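Vanity tables are back, and not the tidy kind. Carved roses, scalloped fronts, oval mirrors. Danuta Szczepańska of Unville paid 643 for hers, secondhand, then spent a month deciding what deserved to live on it. Very little did. One lipstick, one compact, a cup.

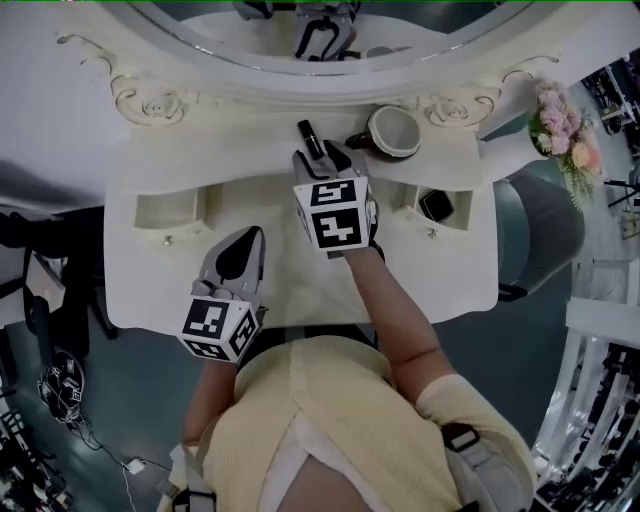

The rest went in a box under the bed, wich she hasnt opened since January. "I had 100 things and used four," she says. Her rule now: the cubbies hold what gets used before work, nothing else. Flowers go beside the table, never on it. Too easy to knock over.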